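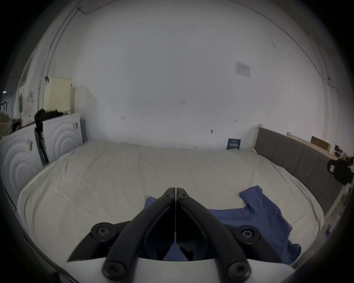

MEMBER NEWS

Bramwell named to regional remodelers' honor roll, is told to keep the speech short

GOLTHAM — Bradley Bramwell has spent most of his working life making other people's hallways wider. In September he will be asked to walk down one himself, toward a small stage at the Prudberg Hotel, and collect a plaque for it.

Bramwell, who runs the two-person design shop Bramwell & Sowerby out of a former shoe repair on Canal Street, has been picked for this year's Jisberg Honor Roll, the list the Jisberg Remodelers Guild puts out for designers and builders in the four-county area. The guild names 4 people a year. One spot generally goes to a bathroom. This year it went to a mudroom, and there has been talk.

The mudroom in question belongs to the Gautam house, a brick two-story on the north side of Goltham that had been added onto by every owner it ever had, none of whom seem to have spoken to each other. By the time Bramwell got there, a person coming in from the driveway had to pass through a pantry, a closet and a corner of the dining room before finding a place to set down a bag of groceries. The pantry door opened into the closet door. The family had learned to knock.

"I drew it up on paper the first night and thought I'd made a mistake," Bramwell said. "So I went back and measured again, and the mistake was the house."

His fix was to take out both doors and one wall, move the pantry across the kitchen, and give the entry a long bench with a coat rail over it. The drawings ran to 2 pages. The permit file ran to considerably more, thanks to a gas line that appeared on the town's map in a spot where the house wasn't.

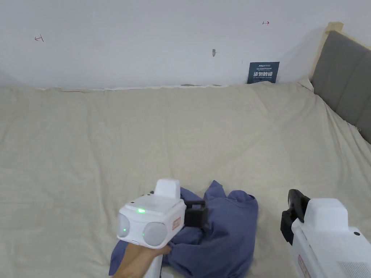
Judges liked the bench. Their notes, which the guild mails out whether you want them or not, call the layout "calm" and the storage "generous," and then spend a full paragraph on the coat hooks, which are set at three heights so that the shortest Gautam can reach one without climbing on the boots. One judge wanted it on record that she would have gone with a darker floor. It is now on record.

Lacey Sowerby, the other half of the firm, handles the estimates, the scheduling and the phone calls in which a customer learns what tile costs. She put the entry together after Bramwell let the deadline go by the year before, and the year before that. He was under the impression that a nomination was something that happened to you.

"He thinks they drive around looking in windows," she said.

Sowerby will be at the dinner too, although her name is not on the plaque. The guild's rules allow one name per project, a policy dating from the days when the engraver charged by the letter. She has been promised a certificate. Members who feel the rule could stand another look are welcome to bring it up at the fall meeting, where it has been brought up before.
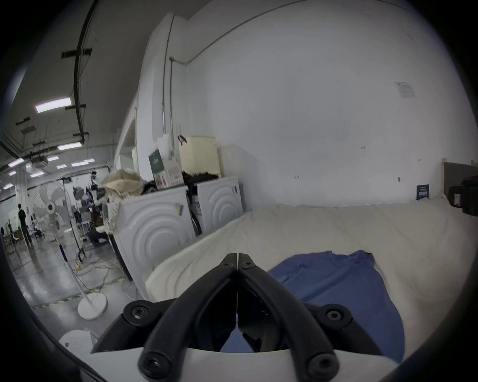
Along with the plaque comes $3000 toward training, to be spent on any course the guild approves. Bramwell is leaning toward lighting design, an area where he admits to having gotten by on confidence. Past winners have used the money for cabinetmaking, bookkeeping and, in one case that led to a change in the wording, sailing.

He grew up in Goltham and started out hanging drywall for his uncle, a man who did not believe in drawings and had the closets to prove it. Night classes in drafting came next, then nine years with a kitchen showroom in Prudberg, where he says he learned to listen to people describe a cooking style they did not have. He and Sowerby met at the showroom and left it in the same month. The shoe repair's old counter is still in the front of their office, and people still come in with shoes.

The honor roll dinner begins at 6:30 p.m. in the hotel's lower ballroom, the one with the pillars. The room seats 200, fewer if you would like to see the stage. Tickets are available through the guild office and include the chicken. Speeches are limited to two minutes apiece, a limit the guild plans to enforce this time with a bell.

The other three honorees will be profiled in the next issue, provided they send in their photos. You know who you are.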